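Wastus 실내 잔향 측정 자료집

개요

Wastus는 작은 방의 임펄스 응답과 그로부터 계산한 잔향 시간을 모은 자료집이다. 대상은 녹음 부스, 강의실, 연습실, 주거용 거실 등 바닥 면적이 크지 않은 공간이다. 음성 인식 전처리, 잔향 제거, 흡음 설계의 비교 기준으로 쓰는 것을 염두에 두고 만들었다. 공연장과 체육관은 포함하지 않는다.

현재 배포본에는 방 54곳에서 얻은 임펄스 응답 1033건이 들어 있다. 방마다 측정 건수가 다르다. 가구 배치를 바꿔 가며 반복 측정한 방이 있고, 한 번의 방문으로 끝난 방도 있다. 건수를 방 단위 가중치 없이 평균하면 연습실 쪽으로 치우친 값이 나오므로 주의해야 한다.

폴더 구성

ir 폴더에는 임펄스 응답이 WAV 형식으로 들어 있다. 표본화 주파수와 비트 깊이는 모든 파일에서 동일하며 파일 머리 정보에서 읽을 수 있다. meta 폴더에는 방마다 JSON 파일이 하나씩 있고, derived 폴더에는 옥타브 밴드별 T20, T30, EDT, C50 값이 CSV로 정리되어 있다. tools 폴더의 스크립트는 ir와 meta만 있으면 derived를 처음부터 다시 만든다.

파일 이름은 방 번호, 음원 위치, 마이크 위치, 반복 번호를 밑줄로 이은 것이다. 방 번호는 연속되지 않는다. 검수에서 탈락한 방의 번호를 재사용하지 않기 때문이며, 빠진 번호의 목록은 meta 폴더의 withdrawn.txt에 있다.

메타데이터 항목

room_type: 방의 용도. 정해진 어휘 가운데 하나.
volume: 체적. 세제곱미터. 곡면이 있는 방은 추정값.
surface: 벽, 바닥, 천장별 마감 재료와 면적 비율.
temp, rh: 측정 시작 시점의 기온과 상대 습도.
occupied: 측정 중 사람이 있었는지 여부.
src, rec: 음원과 마이크의 좌표. 원점은 출입문 쪽 바닥 모서리.
quality: 검수 등급. A, B, C.

표면 항목의 재료 이름은 자유 입력이 아니다. 목록에 없는 재료는 other로 적고 비고란에 설명을 남긴다. 흡음률은 저장하지 않는다. 같은 이름의 마감재라도 시공 방식에 따라 저음역 흡음이 크게 달라지며, 카탈로그 값을 넣어 두면 실측값으로 오해될 소지가 있다.

측정 절차

음원은 지수 사인 스윕을 사용했다. 스윕 재생 후 충분한 무음 구간을 두고 녹음을 끊었으며, 역필터를 적용해 임펄스 응답을 얻었다. 고조파 왜곡 성분은 주 응답 앞쪽으로 분리되므로 시간 창으로 잘라 냈다. 창의 길이는 tools 폴더의 설정 파일에 적혀 있다.

각 방에서 음원 위치는 2곳을 원칙으로 했다. 마이크는 벽에서 최소 거리를 유지하되, 녹음 부스처럼 그 거리를 지킬 수 없는 방에서는 중앙에 가까운 점을 택하고 비고란에 표시했다. 공조 설비는 끌 수 있으면 껐다. 끌 수 없었던 방은 배경 소음 파일이 따로 제공된다.

곡면과 모서리 처리

체적과 표면적은 평면도를 바탕으로 계산한다. 직육면체에 가까운 방은 문제가 없으나, 벽이 둥글게 이어지거나 모서리가 없는 방에서는 평면 몇 장으로 근사할 때 면적 오차가 생긴다. 곡면은 일정한 각도 간격으로 분할하고, 분할 수를 meta 파일에 함께 기록한다. 하단의 걸레받이나 턱은 별도 면으로 세지 않고 인접한 벽에 합산한다.
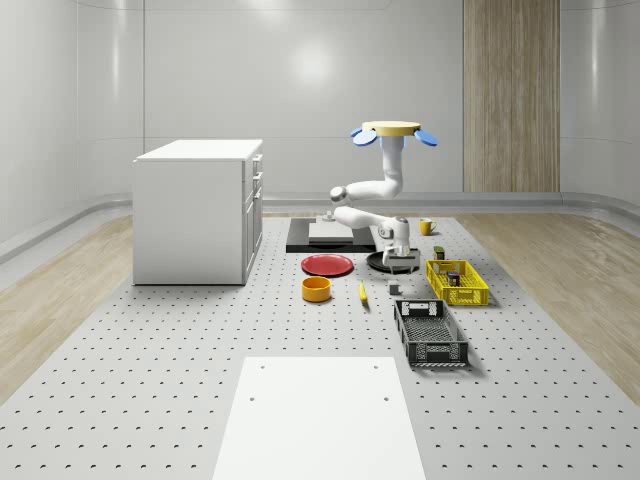
Boonsong Khunthong은 초안을 검토하면서 분할 수만 적어서는 부족하다고 지적했다. 오목한 곡면은 소리를 한곳으로 모으므로 면적이 정확해도 사빈 식의 예측이 실측과 어긋날 수 있고, 따라서 곡률 반경과 오목한 방향을 함께 적어야 한다는 의견이었다. 이 의견에 따라 meta 파일에 curvature 항목을 추가했다. 이전 배포본에서 넘어온 방은 이 항목이 비어 있을 수 있다.

검수

임펄스 응답마다 감쇠 곡선의 직선성, 배경 소음 대비 여유, 반복 측정 간 편차를 계산한다. 세 지표가 모두 기준 안에 들면 A, 하나가 벗어나면 B, 그 이상이면 C로 분류한다. C 등급은 T30을 계산하지 않고 빈칸으로 둔다. 125 Hz 밴드는 방의 고유 모드가 성기게 분포하여 감쇠 곡선이 꺾이는 경우가 잦다. 이 밴드의 값을 단일 수치 평균에 넣지 않기를 권한다.

2차 검수는 Conceição Figueiredo가 맡았다. 등급이 바뀐 파일은 changelog에 이전 등급과 함께 남아 있다.

기준 분할

학습, 검증, 시험 분할은 방 단위로 나뉜다. 같은 방의 파일이 서로 다른 분할에 들어가지 않는다. 시험 분할에는 방 7곳이 배정되어 있으며, 용도별로 적어도 하나씩 포함되도록 골랐다. 파일 단위로 다시 무작위 분할하면 방의 특성이 누설되어 성능이 과대평가된다.

알려진 문제

일부 거실 파일에 냉장고 압축기 소음이 남아 있다. 해당 파일은 quality가 B 이하이다.
윈도우 환경에서 tools의 병렬 처리 옵션이 멈추는 경우가 있다. 작업자 수를 1로 지정하면 실행된다.
Galer 형식으로 내보낼 때 비고란의 줄바꿈이 사라진다. 수치 항목은 영향을 받지 않는다.
옛 Nedel 자료집에서 옮겨 온 방에는 상대 습도가 없다. 4 kHz 이상에서 공기 흡음 보정을 하려면 값을 따로 가정해야 한다.

이용 조건

연구와 교육 목적의 이용은 자유롭다. 파생 자료를 배포할 때는 원본 배포본 번호와 사용한 검수 등급을 밝혀야 한다. 방의 소유자나 주소를 추정하려는 시도는 허용하지 않는다. 평면도 원본은 배포하지 않으며 요청에도 응하지 않는다.

오류 신고에는 파일 이름, 재현 절차, 사용한 스크립트의 버전을 적는다. 다음 배포본은 7월로 예정되어 있고, curvature 항목의 빈칸을 채우는 작업이 먼저 반영된다.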